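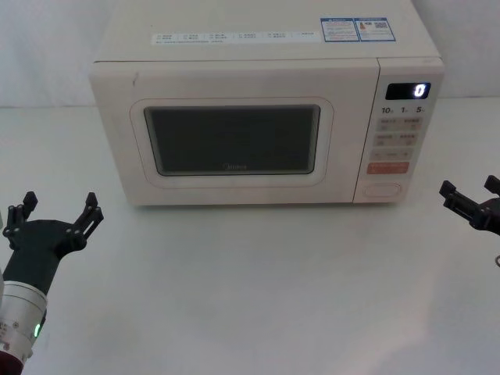

Photo: Vumness Neighborhood Association

Vumness Neighborhood Association
Minutes of the August meeting
Held in the back room of the Werska Street hall

Present: the chair, the secretary (taking notes), the usual front row, several people from the upper end of Paiva Road, and a couple who had come for the pottery class and stayed through item 3 out of politeness.

Apologies: received from the vice chair, who is at the lake, and from the member who always sends apologies.

The meeting was called to order at 7:10 p.m. It had been called to order at 7:00 as well, but that one didn't take.

Minutes of the last meeting
Approved with one correction. The July minutes recorded that the hedge discussion was "brief." Members from both sides of the hedge asked that this word be removed. The secretary agreed to strike it and leave nothing in its place.

Matters arising
The letter to the city about the missing stop sign at Paiva and Werska has been answered. The city thanks us for our interest in signage. The sign is still missing. The chair will write again, and will this time include a drawing of the intersection, with an arrow.

The lost casserole dish from the spring potluck remains on the shelf by the coat hooks. It is blue, it has a lid, and it has now attended more meetings than most of the street reps. If it is not claimed by the next meeting it will be raffled.

Money
The balance stands at $343 after payment of the hall rental and the printing bill. A member asked why the printing bill was so high. The secretary explained that 200 flyers had been ordered for the yard sale and that the first batch gave the location as Ririvby. Some residents of Ririvby did turn up at their own park on the day, found no yard sale, and have written to say so. It was agreed that the next flyer would be read by two people before it goes to the printer, neither of them the secretary. The secretary voted in favor.

Yard sale report
Considered a success by everyone who sold something. The exercise bike that has changed hands at every yard sale since the association was founded changed hands again and now lives at the lower end of Paiva Road. Its new owner is optimistic.

There was one complaint about early birds. The posted opening time was 9:00 a.m., and flashlights were seen in driveways well before that. A motion to ban flashlights was discussed and withdrawn when it was pointed out that several of the flashlights belonged to people in the room.

Speed bumps
This item was allotted ten minutes. The secretary records the following as the general shape of the next forty-five.

The upper end of Paiva Road wants speed bumps. The lower end does not want speed bumps but would like people to slow down. The middle of Paiva Road feels it is never asked. When asked, the middle said it would need time to think about it.

A member presented an alternative in the form of planters, placed so that cars would have to steer around them. Another member asked who would water the planters. The first member said he had assumed the rain would. There was some talk of the summer we have been having.

It was proposed that we ask Ririvby how they like their speed bumps. A member who drives through Ririvby daily offered to answer on their behalf and was asked to keep it suitable for the minutes. She then declined to answer.

Motion: that the association request a traffic study from the city. Carried, with the middle of Paiva Road abstaining.

The creek path
The footbridge has been repaired and no longer makes the noise. One member said she missed the noise. The new handrail is on the side opposite the old one, and regular walkers are advised to look before they reach for it.

The patch of mint planted near the bench two summers ago has reached the bench. Anyone who wants mint may have mint. Anyone who does not want mint is asked to take some anyway. A work morning will be arranged once the weather cools off. Bring gloves, a bag, and if possible a relative under forty.

Hall kitchen
The sign-up sheet for kitchen cleaning was passed around the room and came back with a phone number on it and no names. It will be passed around again.

The microwave is fine. The stickers on top of it are to stay where they are, and so is the microwave, which was carried into the pottery room twice last month. The potters say they know nothing about this. The couple from the pottery class had left by this point and could not be questioned.

A request for better coffee was heard with sympathy and sent back to the money item, where it will find $343 and a lot of competition.

The newsletter
The editor reports that the fall issue is nearly ready apart from the articles. Submissions so far consist of a recipe for zucchini bread, a second recipe for zucchini bread, and a poem about the hedge. The editor would prefer to run the poem without a byline. Both sides of the hedge asked to see it first. The editor said that this was the kind of thing that made her want to print it on the cover.

Anyone with photos of the street before the elms came down should drop them off at the hall in an envelope, with a name and address on the back of the envelope and nothing written on the photos. Last time several came in with ballpoint arrows on them.

Halloween
It was felt to be early to discuss Halloween. Halloween was then discussed. The porch light rule stands: light on means candy, light off means keep walking. A proposal to close Werska Street to cars for the evening was popular until someone asked who would be standing at the barricade. Held over.

The fog machine may be used, but the user must first tell the neighbors on each side, and the fire department, who remember last year.

Other business
A gray cat has been entering houses on the upper end of Paiva Road and eating from other cats' bowls. It has a collar and a confident manner. The owner was invited to come forward and did not, though one member studied the ceiling throughout.

A question about leaf blowers was ruled out of order on account of the time.

Next meeting: same room, same hour. The agenda will go up on the hall door, and items should reach the secretary a week ahead, in writing, and not through the car window.

Adjourned at 9:05 p.m. The discussion of leaf blowers continued in the parking lot and is not part of these minutes.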